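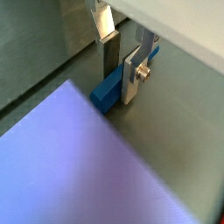
11 November 2025 - dye bench, batch 6

Madder on wool, second go. Pushpa wanted the brick red from the October skeins back and I never wrote down the soak time properly, so starting over and writing everything this time.

Wool: 475 g, the Rana 2-ply, washed Monday night, left in the sink bucket with the lid on. Still a bit greasy in the middle of one skein. Gave it another rinse, no soap.

Alum at 15 percent of dry weight. Cream of tartar left out, Llinos thinks it pushes the color to orange and I want to see if she's right. In at 9:20, brought up slow, held just under a simmer for an hour. Ring on the left keeps cycling off, had to babysit it.

Madder: ground root from Fakora, new bag. Smells dustier than the old one. 362 g, which is less than I'd planned but that's what was left after Kourosh took his share for the linen. Tied it in the old pillowcase. Soaked overnight in tap water with a spoon of chalk. Liquor this morning was a good dark rust color, skin on top.

Into the pot 11:05
11:40 - 45 C
12:15 - 58 C
12:50 - 66 C, turned down
1:30 - 71 C, too high!! Off the heat completely. I was on the phone with the Fliltel people re: the mordant order and didnt look.

Past 70 is where the browns come out, or that's what happened in batch 3 anyway. Back to 62 by 2:00, held there till 3:15. Left skeins in to cool.

Pulled a test strand at 3:20. Wet it looks great, red with a little brown at the root end. Don't trust it wet. Batch 4 looked like this and dried to salmon.

Dips

Cut three short lengths off the test strand.
a) plain water, nothing
b) splash of vinegar, went orange right away, ugly
c) soda ash, pinch in a cup, pinker, nearly raspberry. Pushpa will like this one. Wool feels harsh after though, so if we do it on the full skeins it has to be quick, two minutes and straight out to rinse.

Labeled with masking tape and hung on the back rail. Will look at them tomorrow in daylight, the tube light over the bench makes everything look purple.

Exhaust bath: still plenty in it. Saved in the tall bucket for Pallavi's silk scraps. Needs using by the end of the week or it goes moldy, last one did.

Costs, for Deepak: last invoice was 803 with shipping, he wants it split between us and the Rondevside class. I say half and half, the class used most of the indigo.

To do
- new thermometer, the clip on this one is shot
- weigh skeins again when dry
- ask Llinos how long she leaves hers after the alum, a day? longer? she said something about a week in a damp towel
- light test: half the strand under card in the south window, dont move it this time
- scrub pot, ring of madder round the inside wont shift with the green pad

Also the water. Kettle has scale on it again so it's hard as ever, maybe I dont need the chalk. Try next batch without it, everythign else the same.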